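Play food

Play food is the general name for toys made to look like things people eat. It covers fruit, vegetables, bread, meat, desserts and, in recent decades, sushi. It is sold mostly to the parents of small children and used mostly by the children, though anyone who has been served a pretend lunch knows the adults do a fair share of the chewing.

History

Miniature food is a good deal older than the toy shop. Models of loaves and joints of meat were placed in tombs, where they were expected to feed the dead and drew few complaints. Dollhouse makers in Europe later turned out plaster hams and fish, often glued to the plate, which limited the menu but kept the ham from going missing.

Play food as a separate product, sized for a child's hand and not for a doll's, spread along with cheap molded plastic in the twentieth century. Early sets leaned heavily on the fried egg. The fried egg has never left, and it remains the item most often found behind the couch.

Materials

Wood, felt, hollow plastic and foam are the usual choices. Wooden food lasts longest and hurts most when stepped on. Felt food is quiet and gathers pet hair. Hollow plastic is light and cheap and takes a dent well, although a dented tomato tends to stay that way. Foam pieces with a painted skin look the most like real produce until somebody bites one, after which they look like foam.

A popular type comes in halves held together with hook-and-loop tape, so that it can be "cut" with a blunt knife. The tearing sound is widely held to be the point of the toy. The halves are rarely stored together.

The question of realism

Makers have never agreed on how real the food should look. The Clodari catalog, with 272 items at its largest, favored flat colors and smiling faces, on the theory that children like their vegetables cheerful. Its rival Brarum went the other way and gave its pears bruises. Brarum's designer Thịnh Đặng defended the bruises in a trade newsletter dated September 23, 2024, writing that "a perfect pear teaches a child nothing about pears." Sales of the bruised pear were modest. A smooth one was added in October and did better.

Scale is a second sore point. In many mixed sets a strawberry and a whole chicken are the same size, and a slice of pizza may be smaller than the olive meant to go on it. Children seem untroubled by this. Reviewers are not.

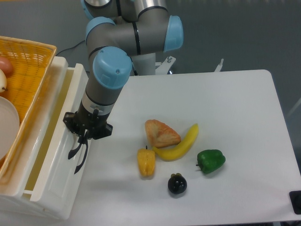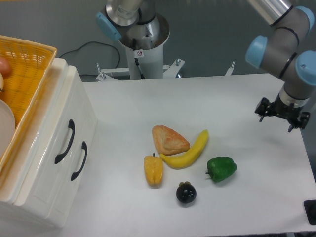
Toy produce and a pastry on a white tabletop (second picture).

Choice of foods

Sets tend to reflect what adults wish children ate. The Lerna starter box holds 22 pieces, of which 18 are fruits or vegetables and only 2 are desserts – a ratio seldom seen in an actual kitchen. The Mai line, sold as a market stall, drops dessert entirely and supplies a paper receipt pad.

In use, the balance corrects itself. The cake is served at every meal, the leeks are put to work as swords or telephones, and the eggplant is given to the baby. Soup is the most commonly prepared dish, since anything can go into it, including keys.

Care and storage

Plastic pieces can be washed by hand in warm, soapy water. Wooden ones should be wiped and left to dry, and felt ones are best cleaned before anyone asks. Hollow pieces with a seam may take in bathwater and release it weeks later, usually onto a rug.

See also: Toy kitchen; Tea set; Wax fruit; Dollhouse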